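Fladent Live Album Box, Gutorton Sessions

I've been selling records and music stuff out of this little shop for 11 years and I don't get giddy over box sets very often, but oh boy, this one! If you came to Fladent through the radio singles (I did, I was humming them in the car for a whole summer), the live versions are going to surprise you. The songs are slower and rougher, and the singing is way up front.

You get 6 records in a sturdy slipcase, with 21 songs spread across them, plus a fold-out lyric sheet and a booklet of tour notes. Everything was recorded at the Gutorton hall over one run of shows in May. My favorite is the long version of "Marchetti" on the fourth record, where the band drops out and the crowd just takes the chorus. I've played it in the shop way too many times and I'm not sorry.

Brornitus, the label, pressed over 1,000 copies of the black vinyl. I'd skip the download-only version unless you're really short on shelf space, since it leaves out the booklet (and the booklet is half the fun, there's a great bit in there about the set list fights).

I pack these myself in double cardboard with corner guards. Orders in before 2 p.m. go out the same day.

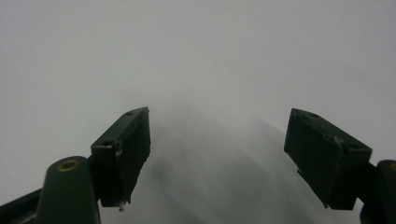 Can I buy just one of the records from the box?

The label only sells them as a full set, so I can't split one up for you. The "Marchetti" live cut is also out as a single, and I usually have a few of those by the register.

Shipping is a flat rate in the US, and local pickup is free.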